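Giving Up on the Perfect Gray

8/8/26

I have now bought 20 sample pots of gray paint, and I would like to talk about it.

The back bedroom is supposed to become a study. It has been supposed to become a study since we moved to Asadcombe, and in that time it has been a place for suitcases and one exercise bike. This summer I cleared it out, and then made the mistake of going to look at paint.

I used to think gray was a color. It is a whole government. There are grays with green in them, grays with pink in them, and grays that look fine until four in the afternoon, when they turn the shade of a school nurse's office. Munard sells 575 of them, each with a name, and the names are no help. I tried one called Patient Linen. I tried one called Second Harbor. Both went on the wall and became the same thing, and then the sun moved and they became enemies.

My sister's advice was to paint it white and go outside.

Pale walls with a little purple in them

The family of gray I kept coming back to is the one that leans lavender. I resisted for weeks on the grounds that I'm not a lavender person. But it does something kind to a plain room. Warm grays go muddy in a north-facing room like mine, and blue grays make you want to put on a sweater. Lavender gray just sits there being calm, and next to a paler gray-white surface it looks clean without looking like a dentist's.

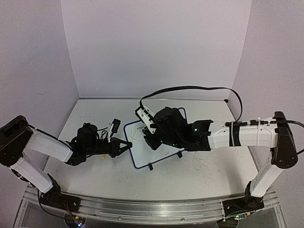
What the desk did to the plan

I had the wall color nearly settled when the desk arrived. It's a Runum, secondhand, and the top is an off-white that the seller described as "neutral." It is neutral the way my uncles are neutral at Thanksgiving. Put it against Second Harbor and it goes yellow. Put it against Patient Linen and the wall goes yellow, which I hadn't known a gray wall could do.

So the desk picked the paint. I suspect this is how it usually goes. People on decorating sites say to start with a rug or a painting you love, and I'm sure they do, but I started with a desk that weighs as much as a pony and was not going back down the stairs.

I put two coats of the lavender one on the wall behind it. The can was Šimko, 40 dollars, and it covers well if you ignore the part of the label that says one coat. It dries darker than the sample. They all do. I've stopped complaining to the man at the hardware store, who has started going on break when I come in.

The other three walls are still the color the last owners left them, a sort of tired oatmeal. I'm told I have until September, when my in-laws come and the suitcases need somewhere to live again.

The sample pots are in a box in the garage, if anyone local wants them.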